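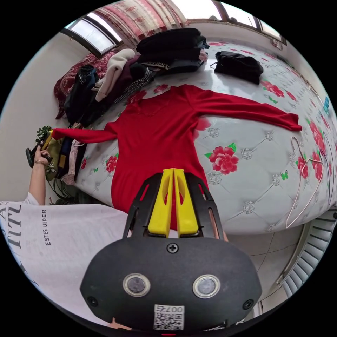 **Yellow fingers drifting out of line on the hand-held pair: how do you look after yours?**

**pennywhistle_jo** · Wed 4 November

Hello all, I've read this board for ages and finally have a question worth asking, so please bear with me as it's going to be a long one!

We've been doing clothes with the hand-held grippers for most of October (tops, scarves, the odd dress, all laid out on a bed) and I'm the one who looks after the kit between sessions. One pair, on the Ranura bracket, has started to go off. When I close the fingers slowly the left one arrives a hair before the right, and on thin fabric the hem slides sideways a little before it's held. On anything chunky like a jumper you'd never notice. On a stretchy top it drives me round the bend.

So far I have:

- wiped the fingers with a damp cloth and let them dry overnight
- nipped up the two outer screws on the body
- swapped the fingers left to right, and the early one is still on the left

I haven't touched the middle screw, as the note that came with ours says to leave it alone. The note is from Ghislain Marchand, who built up our set, and he's away until next week. Any thoughts very welcome, and thank you for reading this far.

---

**oldfettler**

Welcome, Jo, and what a pleasure to get a question where somebody has already swapped the fingers over. You've saved us all two pages of guessing.

If the fault stayed on the left when the fingers changed places, I'd leave the fingers out of it and look at the slots. Lint gets in there. You're working over knitwear and bedspreads all day, and a bit of fluff packed behind the slider will do just what you describe. Take the bracket off, use a dry artist's brush, and go along every slot from both sides. Please don't blow it out with compressed air, as you'll only push the fluff further in.

I've been mending small fiddly things since 1997, mostly sewing machines, and I can tell you fluff is the answer far more often than people want it to be.

---

**Tamsin_B**

I'd do the brush as well, but I don't agree about leaving the fingers out of it! Ours are the Mallo ones and the seat takes a set if you store them squeezed shut. Swap them over and the seat doesn't move with them, so Jo's test would come out the same way either way round. We keep ours hung up open now, on a peg, and it cured two out of three.

Jo, how do yours live when they're put away?

---

**pennywhistle_jo**

Oh dear. In a drawer, shut, with an elastic band round them. I thought I was being tidy.

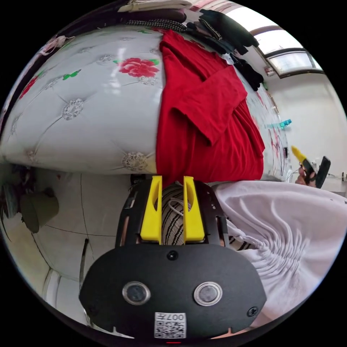
*Red garment again, one sleeve folded across, fingertips just at the lower edge.*

I'd been coming in square to the bottom edge like that, so any sideways slide shows up straight away. Is that a fair way to test, or am I being too hard on it?

---

**oldfettler**

Perfectly fair, and I'd keep to the same garment each time so you're comparing like with like. Lose the elastic band whatever else you do (Tamsin has me there, I hadn't thought about storage at all).

I'll stand by the fluff, mind. Brush first, it costs you nothing.

---

**quayside_mat**

Can I put in a word about the two round sensors while the thing is on the bench? Folk fuss over the fingers and then wipe the lenses with the hem of their T-shirt. Proper lens cloth, one wipe, middle to rim, and do it before you refit the bracket so you aren't poking a finger through the slots. We lost 29 recordings to one greasy thumbprint, and I still wince.

And leave the QR sticker alone when you're cleaning round it. I once scrubbed one till it wouldn't scan, and then had a very dull afternoon printing a new one.

---

**Tamsin_B**

Seconded on the thumbprint, though I do use a drop of lens fluid if there's a smear. On the cloth, never straight on the glass.

---

**quayside_mat**

No fluid for me! It creeps under the rim. We'll have to differ on that one.

---

**pennywhistle_jo**

Back with news. Bracket off, brushed every slot, and there was a grey wad of fluff on the left side you could have stuffed a doll's pillow with. Refitted it, did up the outer screws a little at a time, side to side, and hung it open on a coat hook overnight.

It's much better. It isn't perfect: closing very slowly I can still feel the left one arrive early, but the hem stays put on the red top now and that's what I was after. So I think you were both partly right, and I'm writing "brush slots, hang open" on the lid of the box. I'll ask Ghislain about the seat when he's back and post what he says.

Mat, dry cloth for now. I'm a coward about the fluid.

---

**oldfettler**

Lovely result. Do ask him if the seats can be bought separately, as I've a pair here that could do with them too.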